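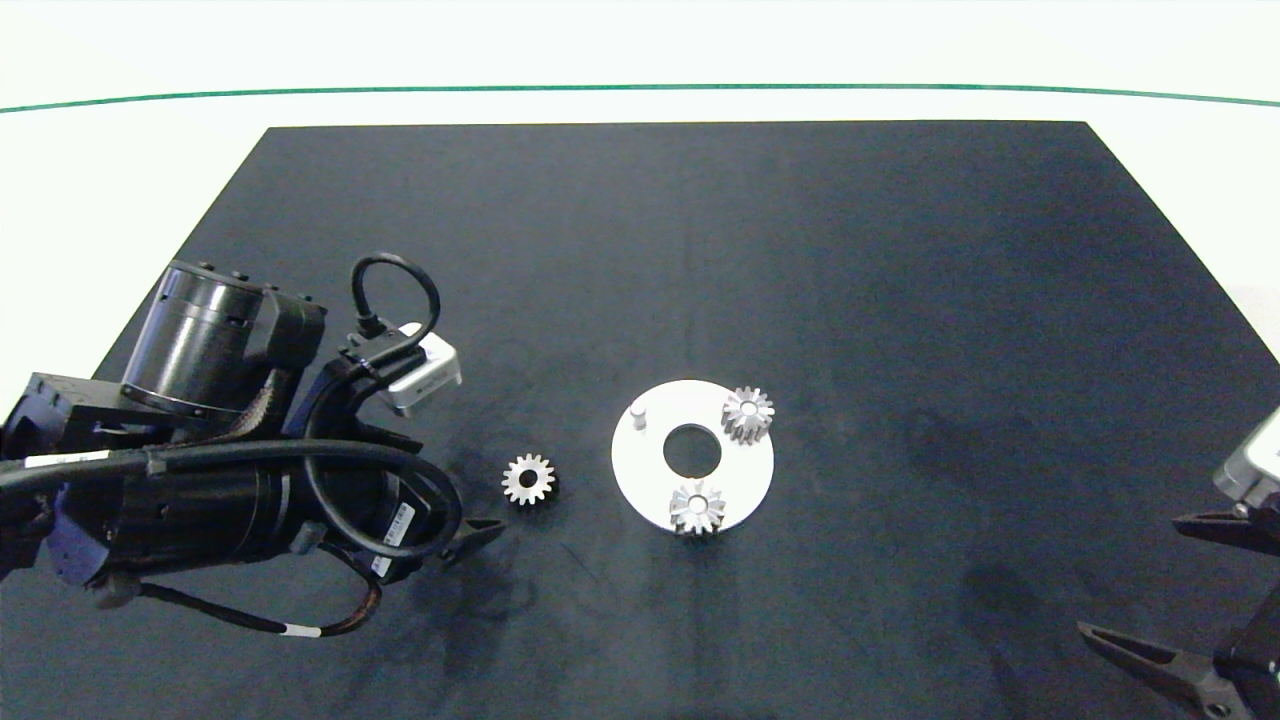
I've come around to the view that small parts should be sorted on a dark mat, and that people who work straight on a white bench are making things harder for themselves.

My bench is white. It looked tidy in the shop and it still looks tidy, but put a small silver gear on it under a ceiling light and the teeth wash out. On charcoal grey you can see every tooth. Cloth also stops a gear from rolling, and a long pinion will roll if you let it.

Folke Boström, who taught me most of what I know about gear trains, disagrees. He says dark cloth sheds lint and lint ends up in the grease. He's right about the lint. I shake the mat out and wipe the parts before they go together, and I still think it's a fair trade.
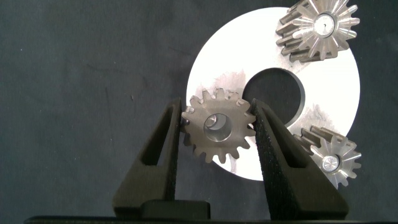
The other thing I'd argue for is leaving scuffs alone. White plates mark easily, and grey metal leaves a smudge wherever it rubs. I spent most of a December afternoon polishing one plate and it made no difference to how anything ran. A mark on a flat face is only a mark. Worn teeth are another matter - those I check every time, and I'll bin a gear over them.

Folke still uses a white tray. We've agreed to leave it there.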